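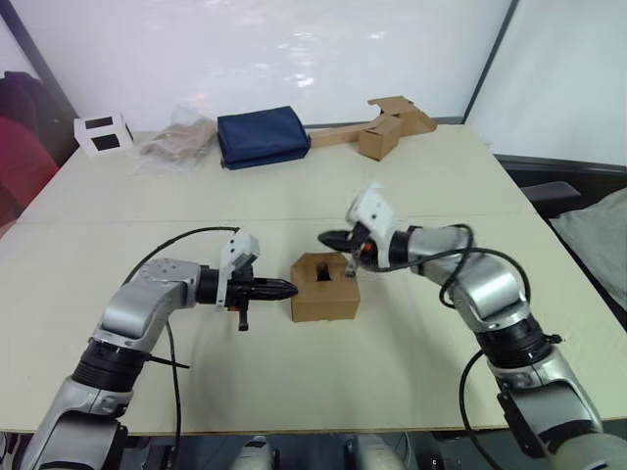 Skaltov drawer system for ute and pickup trays – my review after one winter

I bought the Skaltov twin drawer kit for my ute in October and I have now used it through a lot of gravel road, two camping trips and every working day between. English is my second language, so please forgive me if some names of parts are not the ones you use at your workshop.

Why drawers at all

Before this I carried my tools in plastic tubs under the canopy. When you brake hard, everything moves forward, and then you must climb in on your knees to find one socket. I looked at the Pandey single drawer first. It is cheaper, but it is a bit narrow for my recovery gear, and the colour of the carpet is terrible. My neighbour Svyatoslav Didenko has the Skaltov in his older truck and let me load it up for an afternoon, and after this I did not look any more.

I paid $2,060 for the kit without fitting. The fridge slide is extra and I did not take it.

What arrives

The kit comes flat, in 2 long cartons. The weight of the heavier one surprised me, so have a second person at home on delivery day. The instructions are printed quite small, but the drawings are clear and all bolts were in labelled bags. One bag had a washer missing. I had the same size in my shed.
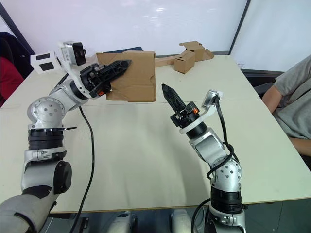
Two arms over the cream tabletop.

Fitting

The maker says it is a job for one morning. I needed a full day. The frame itself goes together quickly, but to get it square in the tray is slow work, and you must do it before you tighten anything. If the frame is twisted even a little, the left drawer rubs at the back. I loosened everything and started again after lunch.

My tray has a liner, and the mounting feet did not sit flat on the ribs. I cut rubber pads from an old mat and put them under. You will also need a 13 mm spanner with a short handle for the rear bolts – the long one hits the wheel arch.

On the road

With tools in the left drawer and recovery gear in the right, there is no rattle on bitumen. On corrugations I can hear the right latch a little. I put a strip of foam behind it and now it is quiet. The runners have bearings and they still move smoothly, even with the drawer full. Dust is another matter. After 238 kilometres of dry gravel there was a fine layer over everything at the back end, so I bought the Reseo seal strip for the tailgate. It helps very much, and I think Skaltov should include something like it.

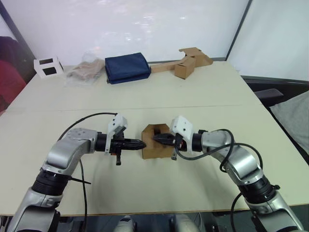 Good and not so good

Good: strong runners, locks which use the same key for both drawers, and a flat top where I can sleep if I must. The carpet is grey and does not show dirt too badly.

Not so good: the handles are small for gloved hands. The side wings are thin compared with the rest and flex when I kneel on them. Customer service took 21 days to answer my question about a spare latch, but the answer was polite and the part came free.

Compared with the Zakness

A workmate has the Zakness drawers, which are aluminium and a good deal lighter. If you tow and must watch your total weight, look at those before you decide. I do not tow often, and I prefer how solid the Skaltov feels when a drawer is fully open.

I give it four stars out of five. I would buy it again, with the seal strip in the same order.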